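The Second Life of Waxed Cotton

A rewaxed jacket is only as good as the cloth under the wax. A repair shop in Fistimham has spent years working out what that means in practice.

7 min read
236 shares

Waxed cotton fails slowly. The finish goes first at the elbows, the pocket edges and the fold of the collar, where the cloth bends most often. Wax moves out of the bend, the color lightens, and water starts to enter through the weave. Most owners notice when a forearm gets damp in steady rain. By then the wax in those areas has usually been thin for a season or more. 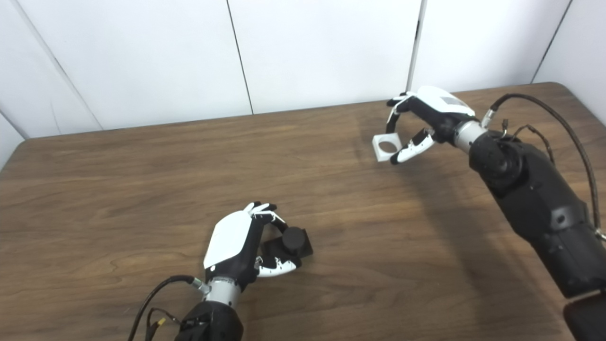 FISTIMHAM, 14/08/2023

The workshop at Pacheco takes in waxed jackets from spring to early fall and tries to return them before the wet months. Fernanda Carvalho runs the finishing bench. She sorts each coat on arrival by cloth weight and by the type of wax already in it, and she turns down more work than customers expect.

The most common reason for a refusal is a washing machine. Hot water and detergent strip the wax unevenly and leave surfactant in the fiber. New wax laid over that residue will sit on the surface and look correct for a few weeks, but the cloth wets out as soon as the film cracks. A coat in this state has to be rinsed in cold water several times and dried on a wide hanger before anything else can be done. Some never take wax properly again.

"People bring in a jacket and apologize for the mud," Carvalho says. "I don't mind the mud. I would like to know about the detergent."

Dry soil is brushed off with a stiff natural bristle, working with the grain of the twill. What remains is sponged with cold water. Plain soap is kept for the lining and for the inside of the collar, and it is kept off the shell.

Wax and temperature

There are two broad families of dressing. Older formulas are based on paraffin thinned with oil, and they stay slightly tacky at room temperature. Newer ones use a harder blend, often with some beeswax, and feel dry to the hand. The two can be mixed, but the result is unpredictable. A hard wax over an oily one tends to bloom, leaving a pale haze along the creases that comes back each time it is buffed out.

The shop uses a hard dressing sold under the name Darnent for most work and keeps a soft one for older coats that still have their original finish. The hard dressing is melted in a water bath and held at 70 degrees Celsius. Below that it drags and goes on thick. Well above it, the lighter fractions start to smoke, and the color of the wax shifts toward brown.

Application is done with a folded cotton cloth in sections no larger than a hand, starting at the yoke and moving down. Seams get a second pass with a short brush. Stitch holes are the main leak path on any waxed garment, and the thread on a twenty-year-old jacket has often shrunk slightly inside the hole. Working warm wax along both sides of the seam closes most of the gap.

The coat is then heated again with an air gun held well clear of the surface. The aim is to draw the wax into the yarn. A correct pass turns the cloth dark and wet-looking for a moment, after which it goes matte as the wax sinks. If it stays shiny there is too much on it, and the excess is wiped off while still warm.
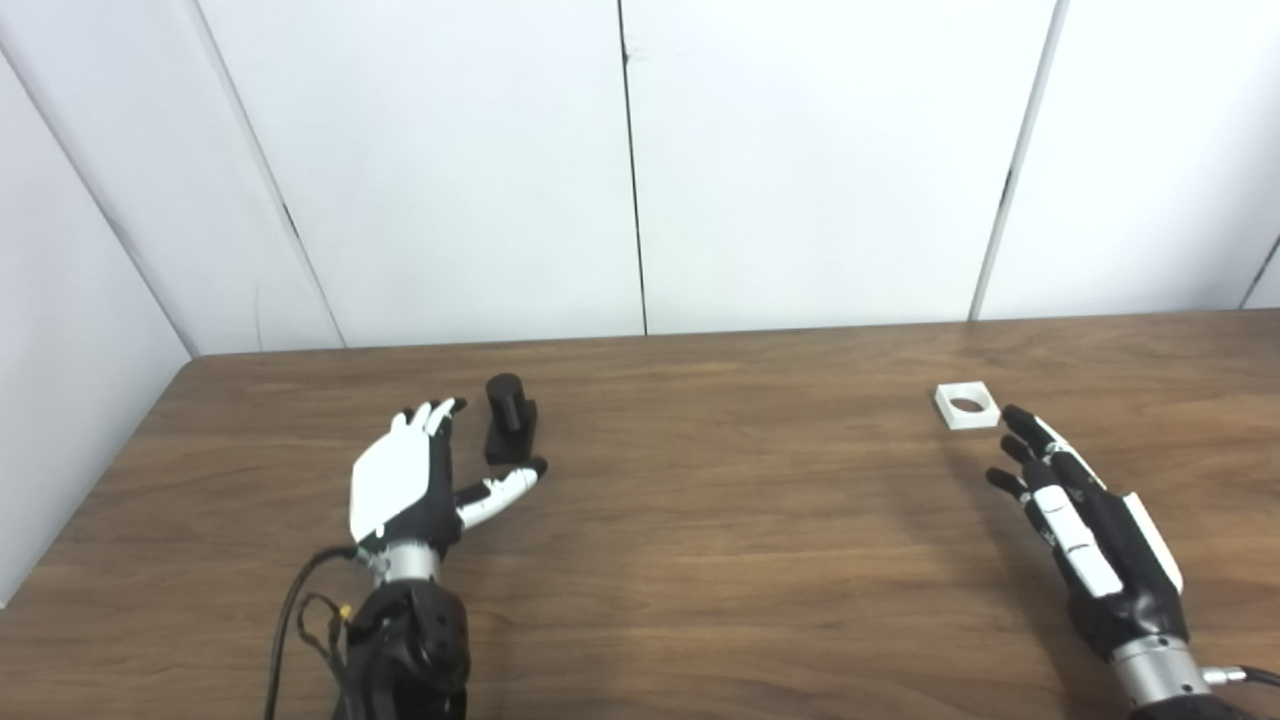 Black cylindrical peg on a small base, with two robotic hands over a wooden tabletop.

After heating, each coat hangs for 18 hours in a room with the windows open. Nuno Fonseca, who handles cutting and repairs, will not touch a coat during that time. Fresh wax picks up lint, and fingerprints left in it are difficult to remove without reheating the whole panel.

Patches before or after

Repairs come before waxing, with one exception. A patch set on dry cloth can be pressed flat and topstitched accurately, and the wax then covers shell and patch in the same pass. The exception is a small tear found late. For these, Fonseca lays a piece of scrap waxed cotton behind the hole, stitches it by hand with a core-spun thread and seals the line with a bead of warm dressing. It looks like a repair, and he makes no attempt to hide it.

Matching is the harder problem. Olive cloth from one mill fades toward yellow and from another toward gray. The shop keeps a drawer of offcuts from coats past saving, filed by color and by degree of wear, and a patch from that drawer will usually match better than anything new. The drawer was started by Edeltraud Hellwig, who trained both of them and now comes in only for zippers.

Zippers deserve a note. Brass teeth corrode where wax traps moisture against them, and the first sign is a green line on the tape. Hellwig cleans the teeth with a dry brush and rubs them with a candle end. She replaces the slider first and the full zipper only if the slider does not cure the problem. A worn slider spreads with use, so that it no longer closes the teeth behind it, and customers almost always describe this as a broken zipper.

How often

Four years is a common gap between full treatments for a coat worn on weekends. A coat worn daily outdoors will need the shoulders and sleeves done every year. Emil Mayrhofer, who walks a stretch of drainage ditch outside Brurkatness for a living, has his done each August and touches up the cuffs himself in December with what is left in the tin.

Storage matters as much as schedule. A waxed coat should hang, with space on both sides, away from a radiator. Folding it leaves hard creases where the wax breaks. Plastic covers hold moisture and encourage mildew, which feeds on the oils in soft dressings and leaves gray spots that can be killed but not fully cleaned out. A car trunk in summer is a poor place for any of these coats. The wax will migrate into whatever it is lying on.

For owners who want to test a jacket before booking it in, the shop suggests a spoonful of cold water on the upper arm. If the water beads and runs, leave the coat alone. If it spreads and darkens the cloth within a minute, that panel needs work. Repeat the test at the elbow, the shoulder seam and the pocket flap, and write down which ones failed before sending the coat in.

12 comments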